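Gukar Center Reopens Ground-Floor Rooms After Carpet Replacement

September 29, 2021

SINULETTI – The Gukar Center has reopened its ground-floor meeting and activity rooms following the replacement of the carpet throughout the level, the center's management announced on Wednesday.

The work covered more than 1,000 square yards and included eight rooms, the main corridor and the waiting area outside the front office. The previous carpet had been in place for 20 years and had worn through at several doorways. It had also lifted along the corridor, where temporary strips were put down in May.

Installation was carried out by Tavimico, a flooring contractor, under an agreement approved by the center's board in the spring. Rooms were closed two at a time so that classes and public meetings could continue in the rest of the building. The Lục Room, the largest on the ground floor with seating for 100, was the last to be finished.

"The condition of the floor was the most frequent subject of comments received from visitors over the past several years," the center said in a written statement. "The board considered repair of the damaged sections but concluded that full replacement would be the sounder use of available funds."

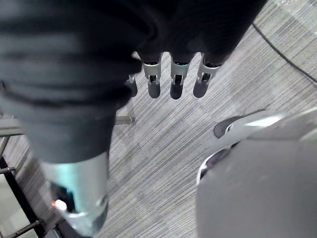
The gray striped carpet at the Gukar Center.

The striped pattern was selected from samples displayed at the front office during the summer. Visitors were invited to leave written comments, and the board reviewed them before placing the order. Plain carpet in a lighter shade was also considered. According to the statement, the board preferred a pattern for rooms that are used daily for both meetings and floor-based activities.

Several related repairs were completed while the rooms were closed. Uneven sections of the subfloor near the east entrance were leveled, and the metal strips at the thresholds were replaced. Baseboards in the corridor were repainted. Door clearances were checked in every room, and two doors that had dragged on the old carpet were rehung.

Furniture has been returned to its usual locations, with the exception of the tall bookcases from the reading room. These will remain in storage until new wall brackets have been fitted.

Groups that reserve rooms are asked to lift tables and chairs when rearranging them. Tape may not be applied to the carpet – removable floor markers are available from the front office on request. Food may be served in the Lục Room and in the room next to the kitchen, as before. Spills should be reported to staff on the same day so that they can be treated with the cleaning products specified by the installer.

Regular room reservations have resumed. Bookings that were moved upstairs during the work have been transferred back to their original rooms, and the organizers have been notified by mail. Carpet on the second floor is not part of the current project and will be reviewed by the board next year.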